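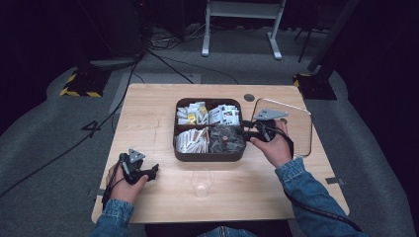

The planner I loved best was number 601, and I loved it before it had done anything right. We number them by the run that trained them, and 601 came up on a Monday in June, a little after nine in the evening, when I should have been on the bus. I'd spent that whole spring on one question, which was how a machine decides what to pick up when everything in front of it looks like everything else. You try it! Look into a brown tray with four compartments, three of them full of white packets lying across each other at every angle, and the fourth stuffed with dark crinkly wrappers that shine in patches, and say where one thing stops and the next begins. You'll do it in a blink. You won't be able to say how, and neither could I, and I had to write it down in code.

Lavex had the building then, two floors over a tile shop, and I had the desk by the radiator. My part was the layer in the middle. Underneath me sat Matos, the controller, which was old and steady and moved the arms wherever you told it to without complaint. Above me sat Binell, which took the camera pictures and turned them into guesses. Between the guesses and the moving was a gap, and I lived in the gap. I was very happy there.

Binell was a worrier. Ask it about a heap of sachets and it gave you forty answers, each with a little score beside it, and the scores wobbled from one moment to the next like a child choosing a sweet. The planners before 601 dealt with this by picking the top score and going. Then the score would slip, and they'd pick another, and the arm would start left, stop, start right, stop. We called it the dance. Someone had set it to music once and played it at the Christmas do.

So I taught 601 to hold a thought. That's how I put it in my notes, and I was so pleased with the phrase that I underlined it. Once it had chosen a packet it had to keep choosing it, unless something changed by a proper amount — a real slip, a real shadow, a hand coming in. It was only a few lines. I wrote them on the back of a delivery slip from downstairs while my tea went cold, and typed them in afterwards, and got the sign wrong, and fixed the sign.

I started the simulator and sat back.

The first packet came out clean. The second one did too, and I remember leaning in so close my breath fogged the bottom of the screen. On the third it stopped.

It wasn't the dance. The arm simply hung over the heap, fingers open, and the log went quiet. I thought it had crashed. I had my hand on the key to kill it when a line came up, then another, and I saw it was still planning. It was running the same grasp forwards over and over, nudging the wrist a hair each time, and each time it found that lifting this packet would drag its neighbour over the wall into the next compartment. It didn't want to give up on its choice. I'd told it not to. So it was looking for a kinder way to be right.

Nine seconds, by the log. Then it laid one finger flat against the neighbour, pushed it down a touch, and drew the packet out past it.

I shouted. There was only the radiator to hear me. I hadn't written any pushing! I went back through every file to be sure, and what I found was a small, dull function for clearing space, left in the library by whoever had the desk before me, with no comment except the word "later". Nothing had ever waited long enough to reach it. Every planner we'd built had changed its mind first.

I missed the last bus, naturally. I walked home by the canal going over it, the hang and the push and the draw, doing it with my own fingers in my coat pocket with the keys and a tissue. At the Lovance bridge I stopped and did it properly, with both hands out, under the lamp. A man with a dog crossed to the other side.

In the morning I opened the old function and deleted the word "later". I couldn't think what to put there, so I left the line blank, and ran it again.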